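Llorente lernt Stoff greifen: Handgeführte Aufnahmen ersetzen einen Teil der Roboterstunden

Peltville, im Juli. Eine Arbeitsgruppe des Labors Clerano hat einen Bericht über das Greifen von dünnen Textilien veröffentlicht. Der Bericht beschreibt ein Verfahren mit dem Namen Jasta. Ein Roboterarm soll damit lernen, ein flach liegendes Stück Stoff an der Kante aufzunehmen, anzuheben und an einer anderen Stelle wieder abzulegen. Die Demonstrationen dafür stammen von Menschen, die einen Greifer in der Hand führen.

Für den Bericht wurden 3677 Demonstrationen ausgewertet. Sie entstanden in neun Wochen an verschiedenen Arbeitstischen des Labors. Es wurden 136 Stoffstücke verwendet, darunter Baumwolle, Filz, Futterstoff, Netzstoffe und mehrere Gewebe mit metallischem Faden. Die Stücke wurden vor dem Versuch nicht gebügelt und die Ränder nicht nachgeschnitten.

Stoff gilt in der Robotik als schwieriges Material. Ein Becher oder ein Karton behält seine Form, wenn man ihn berührt. Ein Tuch gibt nach, verschiebt sich und legt sich in Falten, die beim nächsten Versuch wieder anders liegen. Dazu kommt, dass der Abstand zwischen Stoff und Tisch sehr klein ist. Wer zu hoch zugreift, fasst nur Luft, und wer zu tief zugreift, drückt die Finger gegen die Tischplatte.

«Wir haben am Anfang versucht, die Höhe des Stoffes genau zu messen», sagt Édgar Cárdenas, der das Projekt leitet. «Bei Filz ging das gut. Bei glänzenden Stoffen bekamen wir Werte, mit denen man nicht arbeiten kann.» Die Gruppe hat die Höhenmessung deshalb aufgegeben. Das Modell bekommt jetzt nur das Farbbild einer Kamera am Greifer und die Öffnungsweite der beiden Finger. Aus diesen Angaben berechnet es die nächste kurze Bewegung, und danach wird neu geschaut.
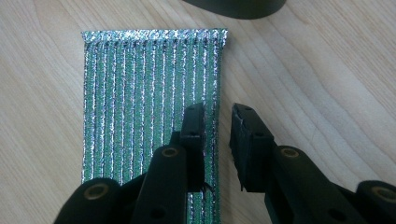
Warum sind glänzende Gewebe für den Greifer schwieriger als matte?

Das Licht spiegelt sich im Metallfaden je nach Blickwinkel anders. Schon eine kleine Bewegung der Kamera verändert also das Muster auf dem Stoff, obwohl der Stoff selbst ruhig liegt. Ein Modell, das nur wenige solche Aufnahmen kennt, hält diese Veränderung leicht für eine Bewegung des Materials und korrigiert an der falschen Stelle.

Die Besonderheit von Jasta liegt in der Art, wie die Demonstrationen geordnet werden. Jede Aufnahme wird in drei Abschnitte geteilt: Annäherung, Kontakt und Anheben. Der mittlere Abschnitt ist meistens der kürzeste, er entscheidet aber nach Ansicht der Gruppe über das Ergebnis. Beim Training wird er darum stärker gewichtet. Die Annäherung über dem leeren Tisch zählt dagegen weniger, auch wenn sie in vielen Aufnahmen den größten Teil der Zeit einnimmt.

Itziar Aranda hat die Gewichtung ausgearbeitet. Sie erzählt, dass die ersten Versuche mit gleich gewichteten Abschnitten einen auffälligen Fehler zeigten. Der Arm fuhr sehr ruhig zum Stoff, blieb dann über der Kante stehen und wartete. «In den Aufnahmen zögern die Menschen an dieser Stelle auch, aber nur einen Moment», sagt sie. «Das Modell hat das Zögern gelernt und den Moment danach nicht.»

Geprüft wurde das Verfahren auf Llorente, dem zweiarmigen Versuchsstand des Labors. Für die Prüfung waren 53 Stoffstücke vorgesehen, die in den Demonstrationen nicht vorkamen. Als gelungen galt ein Versuch, wenn der Stoff vom Tisch gelöst und ohne Nachgreifen in die Ablage gebracht wurde. Mit der neuen Gewichtung gelang das bei der Mehrheit der Stücke schon im ersten Versuch. Ohne die Gewichtung war es nur bei einem kleineren Teil so. Am deutlichsten war der Unterschied bei gestreiften Stoffen und bei Stücken mit umgenähtem Rand.

Gerade der Saum hat die Gruppe überrascht. Man hatte erwartet, dass die doppelte Stofflage das Greifen erleichtert, und das stimmt auch, sobald die Finger richtig stehen. Das Modell suchte den Saum jedoch auch dort, wo es keinen gab, und zog bei Stücken mit offenem Rand manchmal an einer Webkante oder an einem Farbstreifen. Erst nachdem mehr Aufnahmen mit ausgefransten Rändern dazugekommen waren, wurde dieser Fehler seltener. Verschwunden ist er nicht.

Der Bericht nennt noch weitere Grenzen. Sehr leichte Netzstoffe rutschen dem Arm oft weg, bevor die Finger geschlossen sind. Auch auf Tischen mit starker Maserung arbeitet das Verfahren weniger sicher als auf einfarbigem Grund, vor allem wenn Stoff und Tisch eine ähnliche Helligkeit haben. Gefaltete oder übereinander liegende Stücke wurden bisher nicht geprüft. Dasselbe gilt für nasse Textilien.

Aufgenommen haben die Demonstrationen Mitarbeitende und Studierende, die vorher eine kurze Einweisung bekamen. Eine Vorschrift, mit welchem Finger man zuerst den Stoff berührt, gab es nicht. Manche drücken einen Finger auf das Gewebe und schieben es gegen den anderen, manche fassen den Rand von der Seite. Cárdenas wollte diese Unterschiede behalten — ein Modell, das nur eine Technik kennt, hat keine Alternative, wenn der Stoff ungünstig liegt.

Im nächsten Schritt soll Llorente beide Arme zusammen benutzen und größere Tücher an zwei Ecken halten. Die dafür nötigen Demonstrationen werden mit zwei handgeführten Greifern gleichzeitig aufgenommen. Aranda arbeitet zurzeit an der Frage, wie man die Abschnitte trennt, wenn eine Hand schon anhebt und die andere noch sucht. Die Auswertungen zu Jasta und die Liste der Prüfstoffe sind beim Labor auf Anfrage erhältlich.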